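Padlocks, Keys and Key Control
Handout for session 4, Site Stores and Security

Most of the padlocks you will handle on this course are the ordinary pin tumbler sort. A body, a shackle, a key. Read the handout before the practical and bring it with you.
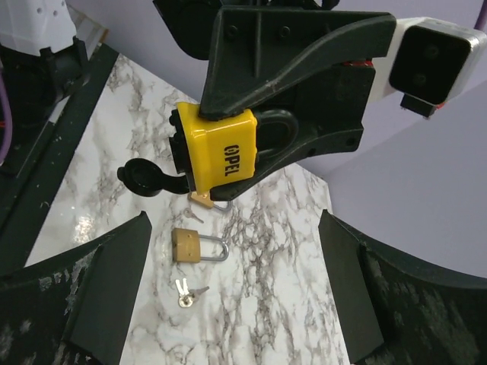
Plirnmont, Jan 16, 2024

Parts of a padlock
The body holds the cylinder. The shackle is the curved bar, and one leg of it (the heel) stays in the body when the lock is open. The other leg is the toe. Brass bodies stand up well to weather. Coloured bodies — yellow is common — are easier to spot and to sort by department.

Keep a key with its own lock until both have been tagged. Small silver keys look very much alike.

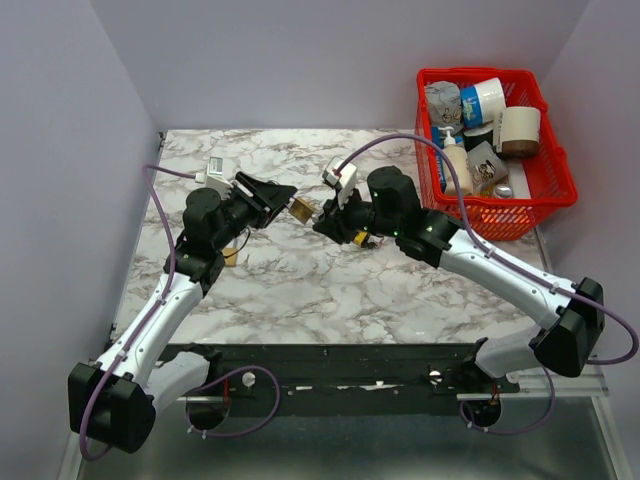

Heiðrún Bach would add that the tag goes on the key before the lock leaves the bench, and that a key without a tag should be treated as lost.

Shackle length
A long shackle will go round a thick hasp or a chain, but it leaves more room for a bolt cropper. Choose the shortest one that fits the job. 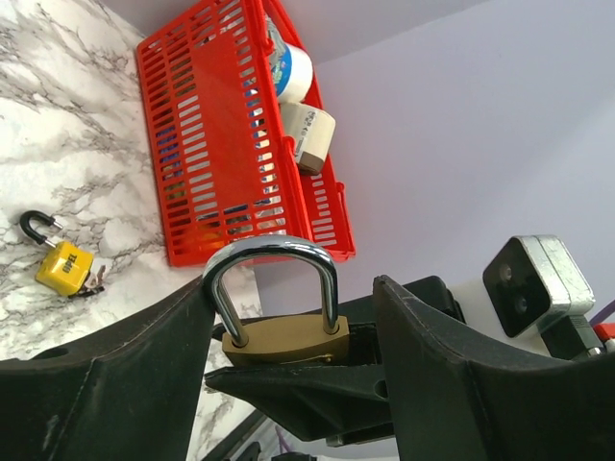

Do keyed-alike padlocks need separate entries in the register?
Each lock gets its own line, even when one key opens all of them.

The register used at Drernatham has 57 lines to a page. Write the lock number, the key number, the place and your initials. Cross out mistakes with a single line — no correction fluid.

Before issue, try the key and close the shackle by hand.

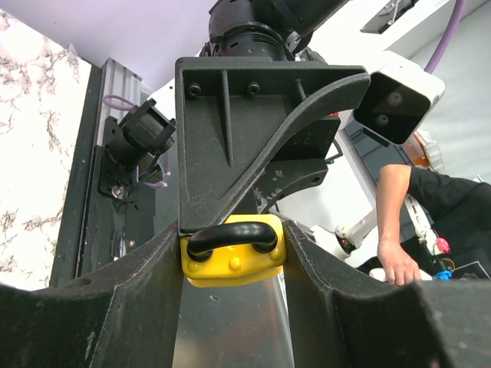
If it sticks, put a little graphite in the keyway and work the key in and out. Oil picks up grit, so leave it alone. A lock that still sticks goes in the repairs tray with a note.

For next time: draw up a register for a store with 20 padlocks.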